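# Recording for Onero: your questions

Welcome, and thank you for giving this a go! Onero is our open set of hand work recordings, made at the Trullorden site so that a learning system can pick up small everyday jobs from people who are good at them. These are the things new recorders ask most.

**What do I do in a session?**

Small jobs with small containers, mostly: holding, turning, opening, closing, putting down. You do each one the way you would at home. One go from start to finish is called a take.
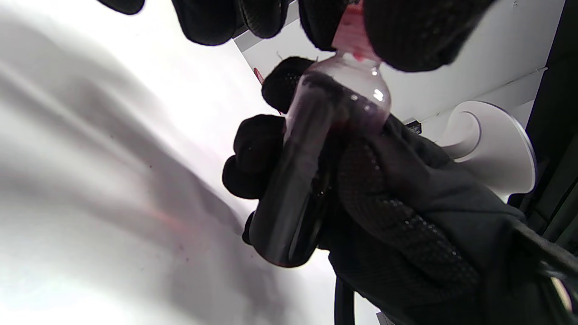

*Gloved hands on a small glass bottle with a reddish-pink cap.*

**Do I need to be quick?**

Please don't rush. We love an ordinary pace, with all the little pauses and changes of grip people make without thinking. Those are gold for the model — it learns how fingers settle on a thing as well as where the thing ends up.

**What if I fumble or drop something?**

Carry on if you can. A fumble followed by a recovery is a lovely thing to have on record. Say "slip" out loud so the checker can tag it. If you had to stop altogether, say "scrap" and start a fresh take.

**How many takes are there so far?**

The Onero set had 1423 checked takes when Martim Louro last ran the tally, and 307 of those are bottle jobs. We're hoping for 2000 by November, which feels very doable!

**How should I start and end a take?**

Both hands flat on the table, fingers relaxed, for a slow count of three. Same again at the end. The trimming script at Filora looks for that stillness, and it saves us hours of cutting by hand.

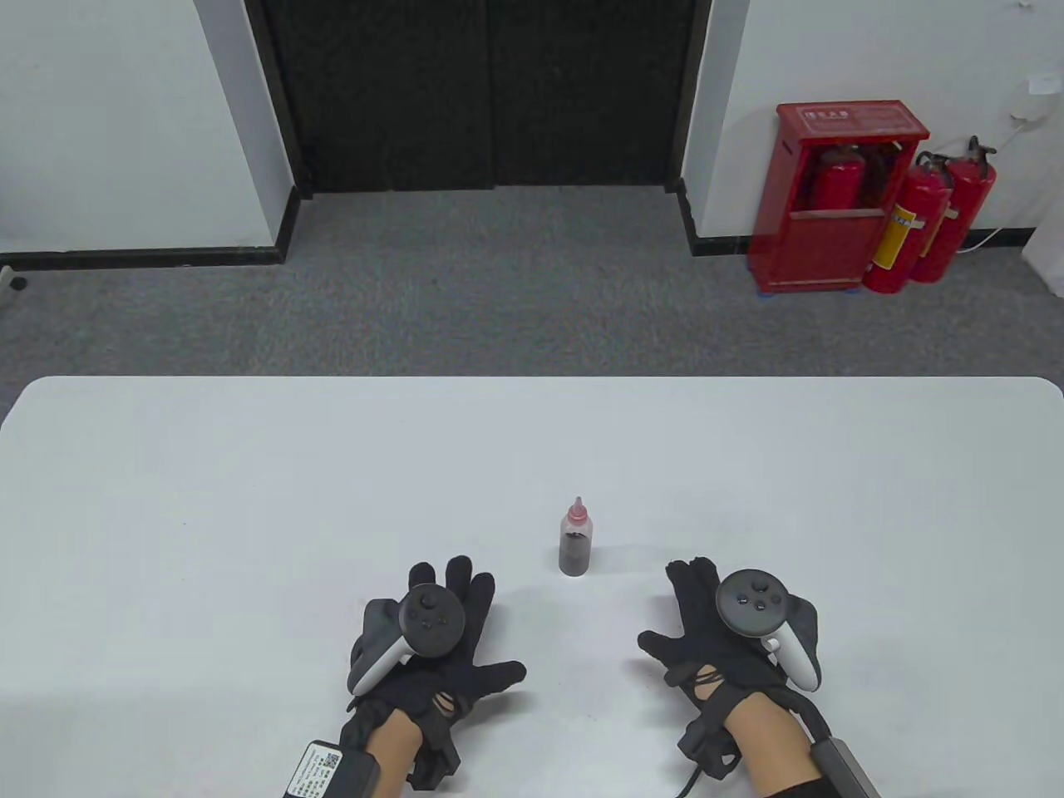
**Can left-handed people record?**

We'd be delighted to have you. Use whichever hand you favour and put it on your sign-up sheet, so your takes are labelled properly.

**Why repeat the same job so often?**

Every repeat is a bit different, even when it feels identical to you. Shift the object a little between takes, or turn it, and the set gets richer still.

**Who do I ask if I'm stuck?**

Martim is in the Seixas room most mornings and really does enjoy questions. Leave a note on the door if he's out.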